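# Utensil holder

A **utensil holder** (also *utensil caddy*, *cutlery drainer* or, where it is used mainly for one thing, *chopstick holder*) is an open-topped container for keeping kitchen tools upright on a worktop, table or draining board.
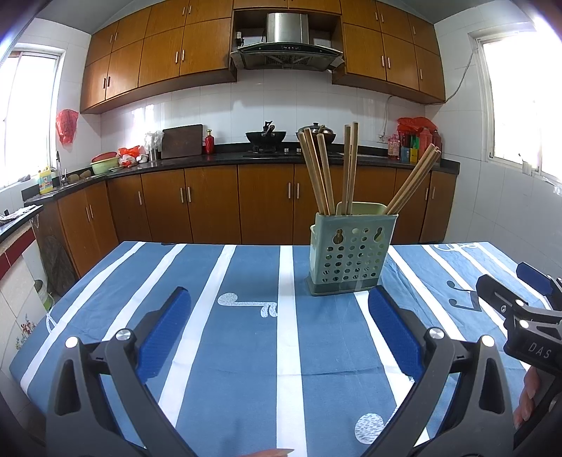
Holders are made in plastic, glazed pottery, stainless steel, bamboo and wire. The plastic kind is the cheapest and the most common in small kitchens. It is light, does not chip, and can be washed in the sink with everything else.

## Form

Most holders are round or rectangular. Round ones are often plain jars with no drainage and are meant for dry tools such as wooden spoons and whisks. Rectangular ones, usually with rounded corners, take up less room against a wall and may be divided inside into two or more sections.

A holder intended for washed cutlery normally has openings in its sides or base. These let water out and air in. Small round holes are usual in moulded plastic, while pottery holders tend to have fewer and larger ones. A separate tray may sit underneath to catch drips, and has to be emptied and wiped now and then.

Some models have keyhole-shaped openings near the top. In a wall-mounted holder, a keyhole slot passes over the head of a screw and then drops so that the narrow part grips the shank. A raised back rim is also found on many holders and stops long handles from tipping backwards.

## Use with chopsticks

Chopsticks are thin and light for their length, and in a wide holder they fall outwards and spread against the rim. A divided holder keeps them closer to upright. Depth matters more than width: Godfrey Barasa, in his handbook *The Small Kitchen*, gives 116 mm as the least useful inside depth for table chopsticks, and 186 mm for the longer cooking kind.

Wooden and bamboo chopsticks should be dried well before they are put in a closed drawer. Left standing in water they may swell, darken or grow mould at the ends. Households differ over which end goes up. Tips up dries the eating end faster; tips down keeps hands off it when a pair is taken out.

## Cleaning

Limescale and a soft grey film collect in the bottom of the holder and round the holes. Warm water, washing-up liquid and a bottle brush will deal with most of it. Limescale can be loosened with white vinegar. The tray is washed separately.

## Makers

The Drorisov pattern, a rectangular holder with a lift-out tray, was sold in 13 colours. Dimitriou made a pottery version with 17 holes in the front, and Wirow a folding wire one for caravans.

## See also

- Dish rack
- Knife block
- Cutlery tray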